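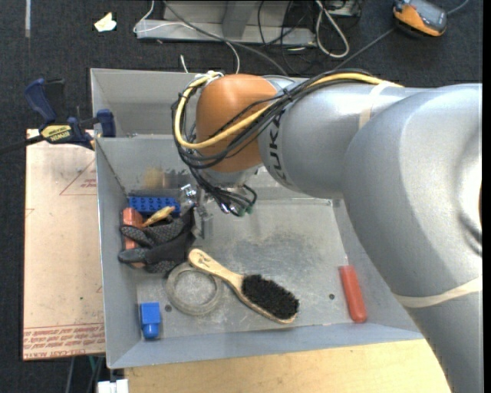

Danzer gripper with the Gidance picking package – our review after eight months

Posted Jan 20, 2024

I have been meaning to write this one up for a long while, and a few people who read my older piece on bin picking have written in to ask how the Danzer is holding up, so thank you for the patience and the kind notes. We bought the gripper last May from Stusturia, together with the Gidance picking software, and it has been doing bin work on our KUKA arm ever since. Most of what I have to say is good. One part is not, and it stopped us for the better part of a week, so I'll spend most of my time there.

First, the nice things. It bolted up without any fuss, the manual is written by somebody who has held a wrench, and it is gentle with odd shapes. We run it on a mixed bin on purpose: work gloves, a wooden brush with black bristles, a toy building block, that sort of thing. Gloves are miserable for any gripper (they fold, they snag, they come up by one finger) and the Danzer handles them better than the Itano we had before it, which I was fond of and which is still on a shelf somewhere!

Now the trouble. On pick number 945 of a long run the fingers closed on the brush handle, the arm lifted, and halfway up the gripper simply opened. No alarm, no message. The brush dropped back into the bin and the arm carried on to the drop-off point as proudly as if it were carrying something. We restarted, and it did the same thing 126 picks later, and then again, always with the wrist turned well over toward the side wall.

I blamed the software, I'm sorry to say, and I wrote Gidance a rather grumpy email that I have since apologized for. The fault was in the signal cable at the wrist. With the wrist rolled that far, the slack got used up and the small connector was being pulled just enough to lose contact for a moment. When the signal drops, the gripper opens. I don't like that one bit. A brush falling a few inches is no harm done, but with a heavier part, or a person reaching in to clear a jam, I would much sooner it held on and stopped the arm. There is a setting for this, on page 6 of the supplement, and it ships turned off. Please turn it on before your first pick.

Stusturia sent a longer cable at no charge, with a proper clip for strain relief, and we now tug-test every connector at the start of a shift with the power locked out. I also lowered the roll limit on the wrist a little, which costs us a few awkward picks in the corners – I can live with that. We haven't had a drop of that kind since.

The replacement clip, if you need to buy one, is $367 with the cable, and I think that is steep for what you get. Ask for it when you order and they may well include it.

Would I buy the Danzer again? Yes, I would, with the longer cable in the box and that setting switched on. Four stars out of five from me, and I'll add a note here if the new cable starts to wear.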